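Home Journals Open Papers Authors Contact
Housing & Domestic Life | Research article
14 min read

4. Storage, reach and the working day in the kitchen

4.1 What households said they stored

The interviews began with a plain question: what is kept in the kitchen that is not used for cooking? Almost every household in Pollstead answered with paperwork first. Letters from the school, the rent book, appliance guarantees and spare keys were commonly kept in the drawer nearest the door. Medicines came next, usually in a wall cupboard, and after that tools, batteries and sewing things. Food took up less of the storage than we had expected when the interview schedule was drawn up.

Survey returns came from 1,770 households, of which 700 also filled in the storage diary. The diary asked the person who cooked most often to write down each time something was put away, taken out or moved. It produced 3,273 usable entries. Entries with no time of day were kept if the item and the place were both clear. Entries that gave only a room were dropped.

Goodwin's earlier work on rented flats sorted kitchen storage by height alone: below the knee, knee to shoulder, and above the shoulder. We kept his three bands but added a fourth class for surfaces that are not meant for storage and are used for it all the same. Worktops, window sills, the tops of fridges and the tops of wall units all fall in this class. Lương has called these "resting places", and we use her term from here on.

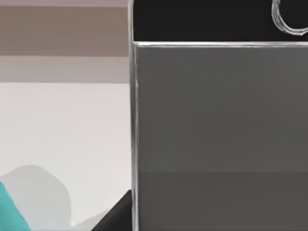 Resting places accounted for a large share of the diary entries, and their use followed the clock. They filled in the early evening, when shopping and school bags came in, and were cleared either just before the meal or late at night. Households with a table in the kitchen cleared the worktop earlier than those without one, as things could be moved to the table and left there. Several respondents gave this as the main use of the table on weekdays.

Saturday was different. The diaries show more items moved on that day than on any other, and many of the moves were between closed storage and closed storage: a tin from one cupboard to another, or cloths from a drawer to the space under the sink. Respondents described this as "sorting out" or "having a go at the cupboards". It was seldom planned. In most of the accounts it began with a search for one thing that could not be found.

4.2 Doors, drawers and open shelves

The second part of the diary dealt with the kind of storage. We asked for each item whether it was kept behind a door, in a drawer or on an open shelf. Mạch and Huỳnh have argued that this matters more than height, as a low drawer can be looked into from above while a low cupboard has to be knelt at. Our interviews support them. Older respondents in particular spoke of low cupboards as places where things were lost. One woman in the Skekton flats had bought the same baking tin three times and found all of them together when the cupboard was emptied for a leak.

Drawers were liked but were thought to be too few. The standard fitting in the Pratau estate allows one bank of drawers to each kitchen, and tenants who had added more had nearly always given up a cupboard to do it. The landlord's permission was needed for this, and some had not asked.

Open shelves divided people. Those who cooked every day tended to want them, and put plates, oil and salt there. Those who cooked less often complained of dust and grease. A few households had open shelving next to closed units, and in those kitchens the shelves were used for daily things and the closed units for the rest, with little overlap between the two.
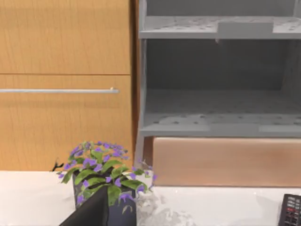
Figure 3. Closed wood-grain storage with a long bar handle, beside a grey shelving unit.

Handles came up more often than we had planned for. They were not in the first version of the schedule and were added in November, after the pilot interviews. Respondents with arthritis or other trouble with grip preferred long bars to knobs, and some used a hooked finger or the side of the hand. Parents of small children disliked anything that stuck out at head height. Where drawers had no handles at all, as in the newer Yousafzai fittings, the complaint was of finger marks along the top edge.

4.3 Limits of the diary

The diary relied on one person in each home. In 90 of the homes a second adult was interviewed separately, and the two accounts often differed on where shared items were kept. We have not tried to settle these differences. Lưu's method of asking both adults to walk through the kitchen together would have helped, but it takes longer and could not be fitted into the visits we had arranged. The results in section 5 should be read as the view of the main cook in each household.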